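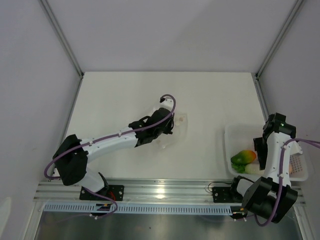 Clear plastic bag with small pale beige pieces inside, on a white tabletop. Photo: Salau

Salau Extends Tultidia Line of Clear Bags for Small Dry Goods

CABRAL, May. Salau, a supplier of flexible packaging for food and hardware packers, has extended its Tultidia line of clear bags with two new film weights for small dry goods. Both are available to order now through the company's Cabral sales office and through its distributor, Lurkik.

Tultidia bags are supplied flat and unprinted. They are intended for loose contents such as dry pasta shapes, nuts, cereal pieces, wooden plugs and small molded parts, where the buyer or packer needs to see the contents without opening the bag. The line was previously sold in one film weight only.

The lighter of the new grades is a soft film that folds easily and takes up little space in a carton. It creases under handling and does not hold a shape when partly filled. Salau recommends it for light goods that will be packed into an outer box. The heavier grade is stiffer and is meant for pieces with corners or rough edges, and for bags that will be sold without an outer box.

Each grade is made in four sizes, with the same outside dimensions as the existing line. Packers who already use Tultidia bags can keep their present cartons and shelf trays. Bags may be closed by heat seal, twist tie or adhesive tape. Sealing settings differ between the grades and are listed on the data sheet packed with every case.

The film has no tint. Salau notes that clear film can be difficult to see on white or pale surfaces, particularly at the folds and along the open edge, and that pale contents add to the difficulty. For packing tables with a white top, the company suggests a dark mat under the filling position or a light set low to one side. A version with a colored strip along the opening is in preparation. No release date has been set for it.

Filled bags should be laid flat and the contents spread before closing, so that pieces do not gather in one end. Excess air should be pressed out by hand from the bottom of the bag toward the opening. Overfilled bags are the most common cause of split seams reported to the Cabral office, and the data sheet now gives a maximum fill line for each size.

Unused bags should be kept in the closed case, away from direct sunlight, and used in the order received. Cases opened in a cold storeroom should stand for at least six hours at packing room temperature before the bags are heat sealed.

Sample packs contain five bags of each grade in a single size. They can be requested from Salau directly or added to any Lurkik order. Prices are given on request and depend on grade, size and number of cases. Orders for the original film weight are not affected.

About Salau
Salau supplies bags, pouches and film on the roll to small and midsize packing operations. The company's sales office and warehouse are in Cabral. Tultidia is its line of clear flat bags.

Press contact
Salau Press Office, Cabral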